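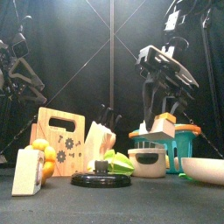 Play kitchen corner gets a spring sort-out at the Lilholm toy library

29/03/2024

Anyone who has borrowed from the Lilholm toy library over the winter will know that the play kitchen things have a way of wandering off into other boxes, and so it is a real pleasure to report that the whole lot has been brought out and spread over the big dark table to be gone through, piece by piece, before the shelves open again for spring.

And what a lot of it there is! The collection has grown to 80 pieces, a good many of them handed in by families in Plirkilville whose children have moved on to bicycles and board games, and it covers most of what a small cook could want. There is a wooden cutting board printed with gears and little wrenches (a favorite with the children who like to fix things as much as feed people), a string of fat yellow beads that has been serving as noodles, corn and once as a birthday necklace, and a wooden wedge with a rounded peachy top that everybody takes for a slice of cake. The cream-colored blocks aren't food at all, strictly speaking, but they have been sandwiches and sticks of butter for so long that they now live with the kitchen things for good.

Sorting goes the way it always has in Lilholm, which is to say slowly and with a fair bit of remembering who used to love what. Fruit and vegetables go together, baked things go together, and anything that could be either is left until last. Pieces with splinters or flaking paint are put aside for sanding, and the rest get a wipe with a damp cloth before they are packed. 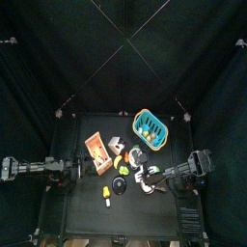 Play food and containers on the sorting table, with the teal basket at upper right and the banana still waiting for a home.

The packed sets will go out in 16 baskets and trays this time, a change that parents asked for after the old drawstring bags proved so hard for little hands to open. Each one will carry a card listing what belongs in it, so that a stray carrot can find its way back without too much head-scratching at the returns desk.

Borrowing stays free for households in Lilholm and Plirkilville, and a set may be kept for 2 weeks, or longer if no one else is waiting. The Nogueira bakery on the square has kindly agreed to keep a return box by its door for families who can't make it over during opening hours, and says there is no need to buy a bun when you drop something off, though of course you'd be very welcome to.

Donations of wooden play food in good condition are still gladly taken, and pans and small plates would be especially nice to have. The next full sort-out is planned for June, after the Flarkia picnic, when the outdoor toys get their turn.

We use cookies to remember your settings and to see which stories are read. By continuing to use this site you agree to our cookie policy. Accept | Manage settings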